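Duplicate records: what we did at Lulton, what I'd do again
Speaker notes, 6 slots, keep it moving 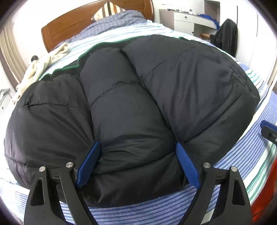

Tiburcio Cuautle
CRM admin, Lulton

Open. Hi, name, job. Ask who has cleaned up contacts by hand. Wait for hands. Skip the company history.

Slot 1. The mess. Three sales teams, one CRM (Cosumlow), everyone importing their own spreadsheets. 400 accounts with a twin. Same customer, two owners, two phone calls in one morning. Tell the Admasu story, short version!! They got the renewal quote twice with different prices.

Slot 2. Matching rules. Started with exact email. Too strict, missed all the people with a work and a personal adress. Then fuzzy name plus zip code. Better. Show the settings page, don't read it out.

Slot 3. Alert or block? We blocked first. Reps hated it, started typing "Inc2" on the end of company names to get past. Switched to alert in December. Mention that the alert text matters, ours says who owns the other record and gives a link.

Slot 4. Merging. Batches of 5 while you learn. Pick the winning record by last activity, not by created date. Export first. EXPORT FIRST. Open tasks move over in our setup, custom fields from the losing record don't, we lost a bunch of billing notes that way. Test in the sandbox with real ugly data.

Slot 5. Imports. Bulk loads skipped our rules completely untill I found the checkbox. Now anything over 1,000 rows comes to me. Bromlow add-on: tried it, fine for leads, slow on accounts. Don't get stuck here, take questions later.

Slot 6. Reports. One dashboard, new duplicates by team by month. Put it on the managers' home page. No names on it, teams only.

If time: demo merge. If wifi is bad go straight to screenshots.

Questions. Someone will ask about person accounts. We don't use them, point to the admin group.

Leave the rule settings up on screen while people pack up.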